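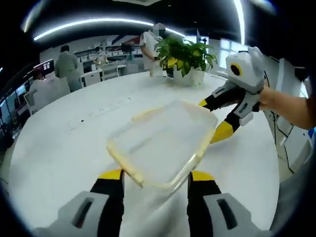

So I finally booked the stilt walkers. Two of them, plus a hoop act, for the Plillosside street fair in April, and I've been putting off writing this post because every time I sat down to do it something changed again. But the deposit is paid, the contract is signed, and I'm told there's no more changing it unless I want to lose my money. Good! I don't want to change it anymore!

If you've read this blog for a while you know I'm the one who handles entertainment for the fair, mostly because three years ago I said the word "juggler" out loud at the wrong moment. That first year I hired a guy off a flyer and he was wonderful. The second year I hired a different guy off a different flyer and we will leave it there. Last year it was a brass band, which people liked, but they stood in one spot and only that end of the street got any fun out of it.

This year I wanted something that moves. My first thought was fire, of course. I sent a message to an outfit called Tillomov and got a very nice, very long answer from a man named Kornél Hegyi, who asked me a lot of things I had no idea about. How wide is the street? What's overhead? Are there awnings? Does the town need a permit for open flame, and who signs it? Is it dark by the time you want us on? That last one got me. We close at six. In April. It's broad daylight, and I was about to pay a lot of money for fire you could barely see.

He could have just taken the booking, you know? Instead he told me to look at stilts and sent me over to Edit Vass, who runs a little walkabout company (walkabout is what they call it when the performers wander through the crowd, I had to ask). She called me back that same evening while I was making soup and we talked so long that the soup suffered.

Some stuff I learned from Edit, in case you ever get stuck with this job:

They don't stay up the whole time. I had pictured them striding up and down from noon to six like lampposts, but a set on stilts is more like half an hour and then they need a real break, sitting down, somewhere the kids can't follow them. So you have to have a room. And the room needs something high to sit on while they strap in, a tall table or the back of a truck or a solid wall. I'd offered her the storeroom at Szilágyi's bakery, and she asked how high the door was. I went over with a tape measure. It's low. It's a lovely storeroom and there is no way a stilt walker is coming out of it on stilts, so now they're gearing up at the loading dock behind the hardware store and coming in from the alley, which might be a better entrance anyway.

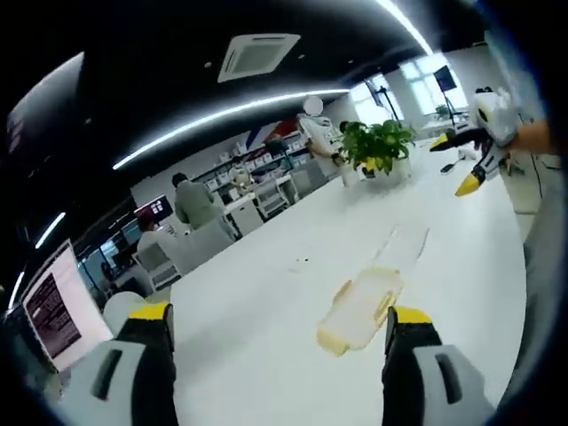 The ground matters too. Grass is okay if it's dry, gravel is bad, and wet leaves are the thing she hates most. Our street is brick for the first block, and she wanted photos of the brick, so I went out in my slippers and took some. She wrote back "fine, but who's sweeping?" Me, I guess. I'm sweeping.

Then costumes. I figured you get what you get, but they have a whole list. There's a garden pair, with big leafy collars. There's a pair of herons. There's something called the Domoleo, which is a sort of lion with a house on its back, and I wanted that one so badly, but it takes both walkers plus a person on the ground, and it costs $158 more than the others. I went back and forth on it for most of a week. My sister voted lion. My husband voted for whatever meant I'd stop bringing it up at dinner. We're having the herons.

The hoop act is Edit's niece, who is coming along anyway and will do short shows on the corner by the bank while the herons are resting. She can keep up to 59 hoops going, according to the flyer, and I have so many questions about how you even get that many into a car. I'm going to ask to see the car.

One last thing, for whoever does this after me: get the rain plan in writing. Ours says that if it's pouring by ten in the morning they'll switch to an indoor set at the school gym, no stilts, just hoops and some clowning, same fee. I didn't love the same fee part but she's driving out either way, so okay.

I still need to find somebody to walk ahead of the herons and keep strollers out from under them. It's an easy job, you just need a loud voice and comfy shoes. If that's you, leave a comment or grab me at the bakery, I'm there most mornings.

Last updated: 25th January

This blog uses cookies to remember your settings. By continuing to read, you agree to their use.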